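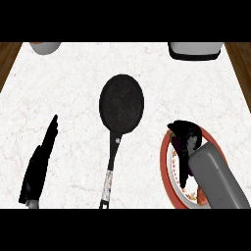

Rondari's kitchen simulator: one gripper at the plate, the other empty beside the frying pan.

I've had a trial licence for Rondari since the start of September and my view of it has gone down each week. It's sold by Brilton as a "practice kitchen" for two-armed robots. You rent the virtual room, put your arms in it, teach them to handle crockery, and then move what they've learned to real arms on a real worktop. That last step is where I start to grumble.

Fair's fair, it looks good. The marble has proper veins in it, the plate has a flowery border, and there's even a rivet on the pan handle. Somebody has spent a long time on that rivet. I would swap it tomorrow for a decent account of how slippery the pan is meant to be. I went looking in the manual and found a single slider marked "grip", running from low to high, with no units. Low compared with what? I wrote to support and was told most customers leave it alone.

The price is £546 a year for one seat, which gets you 500 hours of running time. Go over and you pay by the hour. If you want the full set of objects (more bowls, more pans, cutlery that bends) you need the bigger plan at £1,085. Brilton's site calls the cheap one "complete". I'd call it a taster with an invoice attached.

My own test was dull on purpose. Get one arm to clear whatever is on the plate, keep the other out of the way, then have the free arm take the pan by its handle. Plate jobs went well on screen. The pan was less convincing. It's a long handle and the weight is all at the other end, as anyone who has lifted a frying pan with a tired wrist will know, yet in Rondari it came up level as a tea tray nearly every time. I tried the same moves on my pair of second-hand Bretard arms in the garage, with a pan from our cupboard, and the pan dipped and swung round and hit the bench. I did that 2 more times with the same result and then put a towel down.

Brilton will say I should have tuned it. Maybe so. But the whole pitch is that you don't have to, and the front page still says "ready for the real kitchen" in very large letters.

For comparison I went back to Penner, which is uglier by a mile. Grey blocks, flat lighting, a bowl that looks like a hat. It does let you type in a weight for each object and say where the weight sits, and my pan lift from there was clumsy but it did carry over to the garage. It also crashes when you resize the window, so I'm not handing out medals.

If you need nice-looking footage of robot arms near a dinner plate, Rondari will give you that by teatime. For teaching them anything heavier than a side plate, I'd ask for the trial, take your own pan to the kitchen scales first, and see whether the numbers have anywhere to go. My licence runs out at the end of the month and I won't be renewing it at this price.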